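Clendau Open Bins, blue, medium — long-term review

Reviewed by Murray Waaka
Category: Workshop and bench storage
Bought from: Levley, in store
Paid: $61 for the pack, lid set not included

I put off buying proper bins for years. Small parts on my benches lived in ice cream containers, takeaway tubs and the bottom halves of milk bottles, and they did the job until someone needed to find something in a hurry. The Clendau bins were on the shelf at Levley when I went in on a Tuesday for cable ties, and I bought a pack without reading anything about them first. I've had them seven months now. I've since bought more, and also tried the Zastton equivalent, so there's a bit of comparison further down.

What they are

Plain blue plastic storage bins, open at the top. They come nested in a cardboard sleeve. The pack I bought was the medium size. There's a small and a large as well, and Levley only seems to keep the medium in regular stock. The large had to be ordered in.

The plastic is the slightly flexible sort. If you grab a bin by one side and lift, the wall bows a little and then springs back. It doesn't feel cheap but it isn't stiff either. The moulding on mine was clean apart from one bin with a rough bit of flash along the bottom edge, which I took off with a knife in a minute or so.

There are no instructions and none are needed. The sleeve has a line drawing showing the bins stacked with the lids on, which I thought was a bit rich given the lids are sold separately.

Where I've used them

Mostly on a metal bench with a slotted aluminium top. It's a great surface for bolting things to and a terrible one for small parts. Anything narrow enough drops into a slot and rolls along until it's somewhere inconvenient. Before the bins we lost washers to it constantly, and Julián Urquijo, who shares the bench with me, kept a bent bit of wire hanging on the wall just for fishing them out.

The setup we've ended up with is a row of bins along the back and a sheet of flattened cardboard over most of the bench in front. Bits waiting to be handled come out of the bins onto the cardboard, and whatever we're done with goes back. I'd assumed I would buy a rubber mat at some stage. The cardboard has been good enough that I haven't bothered. It's the packing type with slots punched through it, two panels meeting at a seam in the middle, and the front edge is a bit ragged. It costs nothing and when it gets grubby it goes in the recycling.

I also have one in the laundry for pegs and one in the back of the ute for gloves and tie-downs. The ute one has had a hard life and is still in one piece.

Size and capacity

The medium holds more than I expected. For light stuff like packets, wipes, offcuts of foam and bags of fittings still in their wrapping, it's a good size. You can see what's in there and get a hand in without tipping it.

For heavy stuff it's too big. I filled one with coach screws early on and it was unpleasant to lift. The wall bowed enough that I didn't trust it past the end of the bench. Split a load like that across two, or get the small size.

They're also too big for a single kind of tiny part. A handful of M3 nuts in the bottom of one of these looks lost and is annoying to pick out. I put them in a zip bag and then put the bag in the bin, which works but does mean opening a bag each time.

Lining them up

This is the thing I like most about them. The sides are straight enough that the bins sit beside each other properly. My old tubs were all tapered and rounded, so a row of them wandered about and took up more bench than it should have. With the Clendaus I can put a row against the back and leave the front of the bench free for work.

They do creep. If you keep dropping things in from the front, each bin works its way back until it touches whatever is behind, and then the row goes a bit crooked. A strip of non-slip mat underneath fixes it. I use the drawer liner sold under the Jireš name, cut to width, though I expect any of them would do. 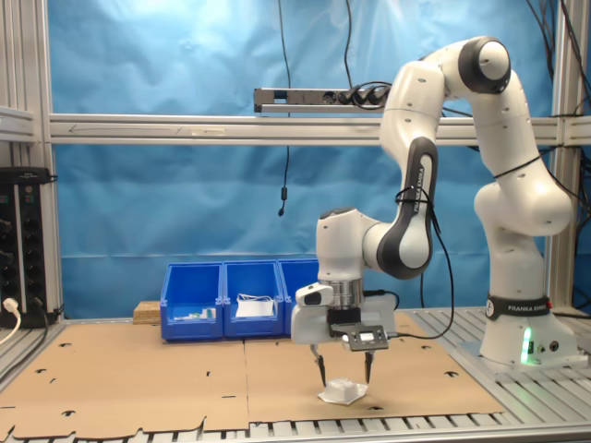

Colour

Mine are blue. Levley had a red pack as well and the website lists grey. I picked blue without thinking and it's been a good choice, mainly because so much of what I put in them is white or clear. White packets and caps show up well against it. I have a couple of older white tubs on a shelf and it's surprising how much harder it is to spot a white part in the bottom of one.

Dark parts are another matter. Black rubber grommets in a blue bin under poor light are hard to make out, so if your work is mostly black hardware I would look at the grey.

The colour hasn't faded on the indoor ones. The one in the ute has gone a bit chalky along the rim on the side that gets the afternoon sun.

Cleaning

Warm water, dishwashing liquid, a sponge. Dust comes off easily. Grease takes a second go. The inside corners are slightly rounded, which helps, but there's a shallow groove around the base where fine sawdust packs in and needs an old toothbrush.

I put one through the dishwasher on the top rack to see what would happen. It came out fine. I wouldn't make a habit of it, and I'd keep it away from the heating element.

Permanent marker comes off with methylated spirits. Label adhesive is harder. I stuck paper labels on the first lot and regretted it, and had to soak them overnight to get the residue off. Masking tape and a marker is a better system. It peels clean even after months and you can change your mind about what goes where.

Lids

I bought a lid set in May for the two bins that go in the car. They fit, but only just. One corner always needs a second push, and the corner that needs it varies from bin to bin. Once they're on they stay on. I've carried a full bin by the rim with the lid fitted and it didn't pop.

For bench use I wouldn't bother. A lid on a bench bin ends up leaning against the wall or under something, and before long you're storing lids. I'd have liked to see at least one included in the pack at this price.

Compared with the Zastton

The Zastton bins are the obvious alternative and are cheaper per bin. I bought two to try. The plastic is thinner and noticeably more brittle. One of them cracked at the corner when it came off a shelf at about waist height onto concrete. A Clendau that fell with it just bounced.

Where the Zastton wins is the label slot moulded into the front. It takes a bit of card and it's tidy. I don't understand why Clendau hasn't done the same, as there's plenty of flat wall for it. The Zastton also nests tighter, so if you're putting bins away between jobs it takes up less cupboard.

Neither brand stacks well when full and without lids. The sleeve drawing aside, I wouldn't try it.

If you're buying for a pantry or a kids' room, where nothing is going to fall very far, save the money and get the Zastton. For a bench or a vehicle I'd pay the extra.

A few gripes

The price. It's a plastic bin. I've no complaint with how they've held up, but the medium pack was over what I'd have guessed by a fair margin, and the large is worse.

No handles. There's a rolled rim and you can get your fingers under it, but with gloves on it's a fiddle. Julián drilled finger holes in the end walls of his, which looks rough and works well.

The barcode sticker. It's on the inside of the base, of all places, and it doesn't come off in one piece.

Stock. I wanted another medium pack and waited over two weeks for it. The staff were helpful and rang when it arrived, so no criticism of them.

Who they suit

Anyone with a fixed bench who wants a row of open bins at the back and doesn't need to sort very fine parts. They're good for the in-between sort of item, meaning packets, bags, bits of soft material, and half-used things that haven't earned a drawer. They also suit people who are rough on gear.

They're less useful if you want drawers, dividers or something that hangs on a rail. I've seen dividers for these sold online by other makers but haven't tried any.

Scores

Build: 8 out of 10
Size and shape: 8 out of 10
Ease of cleaning: 7 out of 10
Value: 6 out of 10
Overall: 7 out of 10

Would I buy them again? I already have. If Clendau adds a label slot I'll probably replace the ute one, which is due to retire anyway, and move the old one outside for the hose fittings.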